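5.2 Does compartment storage reduce household tea waste?
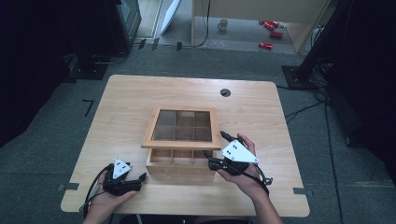 Figure 4. Wooden box with a windowed lid and divided interior.

The claim that divided storage cuts waste appears in nearly every trade leaflet we collected, and it is usually stated as if it had been settled long ago. We could trace it to one source, the Langlois household survey, which asked 1,209 respondents how often they threw away stale tea. Owners of divided boxes (the general type is shown in Figure 4) reported throwing away less than people who kept tea in its original packaging. Later authors have repeated the finding without looking much at how it was obtained.

We see several problems. The survey relied on memory, and few people remember what they put in the trash last June. Respondents were also asked about their storage first and their waste second, an order that invites them to give a flattering answer. More serious is the matter of who buys such a box in the first place. A person who spends money on storing tea probably drinks a lot of it, and tea that is drunk quickly does not go stale. The survey did not ask how many cups were consumed per week, so this explanation cannot be ruled out.

The Dunero study tried to fix the last problem by giving boxes to households at random in two towns, Grondach and Jiria. It is the better design, and it found a much smaller effect. In Grondach the difference between groups was within the margin of error. In Jiria it was larger, but the households there also received a printed reminder card – a detail mentioned only in an appendix – and the authors made no attempt to separate the card from the box.

It is sometimes argued that a window in the lid matters more than the dividers, on the theory that people use up what they can see. The idea is reasonable. We found no test of it. Light is known to be hard on dried leaves, and a clear lid could just as easily shorten the life of loose tea as speed up its use. Wrapped bags may be a different case, and the two should not be pooled, as both studies did.

Our own reading is that the evidence supports a weak link at most, and that the direction of cause is open. A useful trial would weigh discarded tea, record consumption, and keep loose and bagged tea apart. Until one is run, the savings figures quoted in the trade literature should be left out of household waste estimates, including the revised model in Section 6.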